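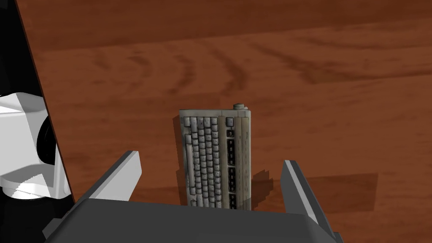
Wrist view, keyboard task. Fingers open, keyboard on its short end between them.

November, student manipulation project, sim bench at Premley. Started 14:00 with the Elow controller on the default settings the group handed over.

The claim in their draft report is that the policy "generalises across the room". I don't believe it yet. They ran 70 trials with the keyboard and got a decent score, but every trial began from the same arm pose with the same lighting. That tells me it can repeat itself. I asked for the start poses to be shuffled and for the wrist view to be saved along with the overhead one, and we went through the saved views after tea.

Other niggles:
– the shadows are blocky and I'd like to know whether the network is leaning on them. Try a run with shadows off.
– contact settings copied from the Shibata coursework, which was for blocks. A keyboard is a long thin thing and I wouldn't trust the friction numbers.
– the success check only looks at height. An object flung upwards would pass.

Second part of the afternoon went on the cabinet. The group want to add door opening to the demo, with the lever handles as targets. My view is that it's too early.
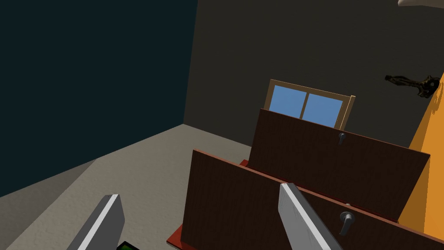 Reply on the group page, left unsigned: the doors should stay in, the club rules give marks for a second task, and a half-working handle pull would still show more than another batch of keyboard runs. Fair point about the marks. I still want to see one honest set of shuffled starts before anyone touches a hinge model.

We agreed on 3 batches, same seed list for everyone, no picking the best one afterwards. Noltus logger to be left on throughout, including for failed resets, which were being dropped from the totals. I found that by reading the script, and it wasn't in the draft.
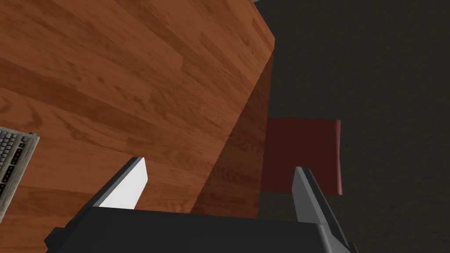

The reset rule needs rewriting too. At present a run that wanders away from the object gets stopped and restarted, and the restart is what gets scored. Run 111 in the new numbering is where I'd begin checking, as the log has a restart there with no reason given.

To do: shadows off, friction sweep, proper success check. Draft report goes back with "generalises" struck out.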